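2022-04-07
By Wekesa Rweyemamu

Notes from the Prirnow open day, for those who missed the bus and for those who were there and wrote nothing down!

We got to the Gitorville building early, which meant we had the two-arm demo nearly to ourselves before the crowd came in. I had only seen this kind of setup in videos, and I was not ready for how much fun it is to stand next to one. Please read this next to your notes on coordinate frames - almost everything from that lecture came up.

The first thing our host, Kariuki, talked about was calibration. Each arm knows where its own joints are, but it has no idea where the other arm is, or where the camera is, until you tell it. The checkerboard does that job. The size of the squares is known, the corners are easy for software to find, and from them you can work out where the camera sits relative to the table. Lay it flat. A slight angle to the table edge is fine.
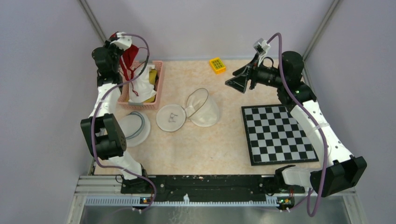 Second topic, and my favorite: why household objects are so hard. A clear plastic cup or lid gives a depth camera very little to go on, since light passes through it or bounces off at odd angles. Cloth is a different kind of trouble. A bag changes shape the moment you pull on it, so there is no fixed model to match. Several of you asked whether a basket is easy. The basket itself, fairly. What's inside it, no!

Third, cables. They have to follow the arm through its whole reach with enough slack, and Kariuki told us that planning for this took his group longer than the first grasping program.

For next week:
Sketch the frames for two arms, one camera and one board, and write the chain from the left gripper to the right gripper.
Bring 4 questions for the return visit in July. I already have 6 of my own.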